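Stadtarchiv Skosau
Im December-Magazin unseres Hauses geht es um Nachlässe. Vorab fassen wir an dieser Stelle zusammen, wie private Unterlagen in das Archiv gelangen und was bei der Abgabe zu beachten ist. (1/7)

Stadtarchiv Skosau
Der Bestand »Familien und Vereine« umfasst derzeit 1.264 Verzeichnungseinheiten. Zuletzt wurde der Nachlass der Druckerei Avel erschlossen - Geschäftsbücher, Musterbogen und Korrespondenz. (2/7)

Stadtarchiv Skosau
Angenommen werden Briefe, Tagebücher, Fotografien, Pläne und gerahmte Bilder mit Bezug zur Stadt oder zu den Ortsteilen. Möbel und Hausrat können wir nicht übernehmen. (3/7)
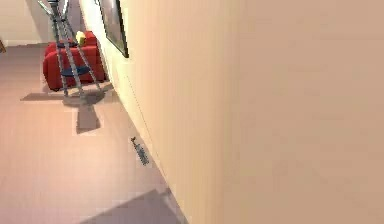

Stadtarchiv Skosau
Muss ein Nachlass vor der Abgabe sortiert werden?
Bitte belassen Sie die Unterlagen in der vorgefundenen Ordnung. Die Bewertung und Verzeichnung übernimmt das Archiv. (4/7)

Stadtarchiv Skosau
Heftklammern, Klebestreifen und Folien entfernen Sie bitte nicht selbst. Bei Schimmelverdacht ist vor dem Transport die Restaurierungswerkstatt zu verständigen. (5/7)

Stadtarchiv Skosau
Für Abgaben bis zu 12 Kartons genügt eine formlose Anmeldung. Größere Umfänge werden nach einer Sichtung vor Ort vertraglich geregelt, wahlweise als Schenkung oder als Depositum. Sperrfristen können vereinbart werden. (6/7)

Stadtarchiv Skosau
Der Lesesaal ist ab 12 Uhr geöffnet. Findmittel zu den Beständen Avel und Valo liegen dort aus, die digitale Fassung folgt. Reproduktionen sind auf 200 Aufnahmen je Antrag begrenzt. (7/7)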